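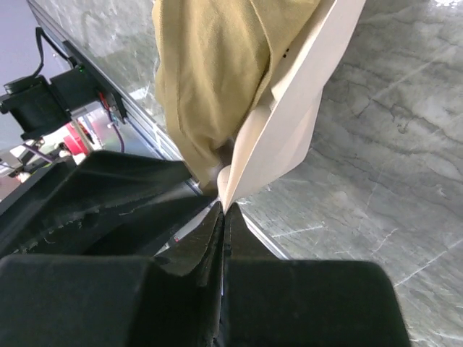 Cream cloth, sharp creases. Good folding starts with a decent edge to hold.

Laundry for people who would sooner be doing something else

Last updated: May

Most laundry advice is written by people with a utility room. The tips below come from a flat in Brendton with one radiator that works and an airing cupboard full of somebody else's boiler. They assume you own an iron and resent it.

Before the wash

Empty the pockets. You know this. You will still wash a tissue before the month is out, and when you do, leave everything to dry completely before you touch it. Dry tissue shakes off over the bath. Damp tissue gets rubbed in and stays until the garment dies.

Do up zips and leave buttons undone. Turn dark things inside out, and jeans too, if you care how jeans look.

Use less powder than the box suggests. The box is written by the people who sell the box. I bought a 4,000 g tub of Ollus when it was on offer and have been scooping half measures ever since, and the towels are softer for it. If yours have gone stiff as toast, run them through once with no powder at all and look at the water. It will be foamy. That is last winter's detergent coming home.

Spin speed matters more than people think. My machine will do 700 for shirts, and they come out heavy but barely creased. Anything faster and you get a shirt that dries by teatime and looks as though it has been kept in a fist.
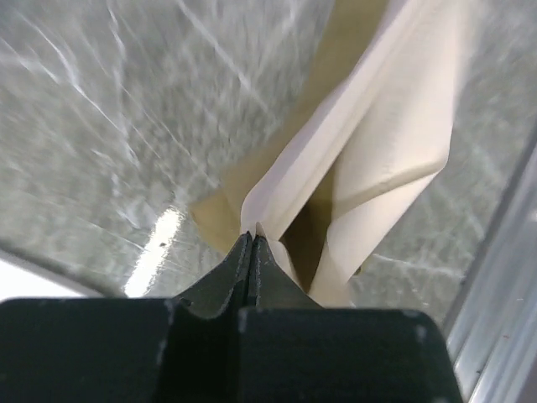
Shake each thing hard before it goes anywhere near a hanger. Hold it by the hem, give it two good cracks, then smooth the collar and the button band flat with your palm. It takes less time than ironing and you get to frighten the cat.

Shirts go on hangers straight from the machine, top button done up. Jumpers do not, ever, unless you want shoulders with little horns on them. Lay those flat on a towel, roll the towel up, kneel on it, unroll it, and leave the jumper where it is until you need the floor back.

If you are drying indoors, leave a hand's width between hangers and open a window a crack, even in the cold. A Lurnano clothes rail cost me less than the tumble dryer's first repair and has so far not caught fire.

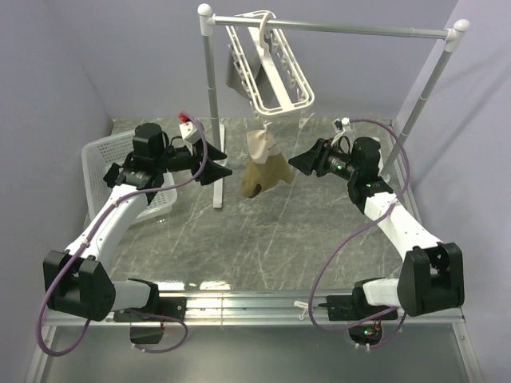 Folding, and where it all goes

Fold on a table. Beds are too soft and too tempting.

For T-shirts, lay them face down, bring both sides in to the middle, then fold up in thirds from the hem. Stand them in the drawer like files. You will see every one you own, including the four you should have thrown out.

Fitted sheets: tuck one pair of corners inside the other, make something rectangular, and put it at the bottom of the pile where it can't be inspected. Store the set inside its own pillowcase.

Napkins and tablecloths crease least when rolled round a cardboard tube. The tube from a Solberg wrapping paper roll is a good length. Mine has lasted three Christmases.

Moths

Cedar balls smell lovely and the moths seem to agree. Wash woollens before you put them away and seal them in a bag. If you suspect you have guests already, two weeks in the freezer, next to the peas.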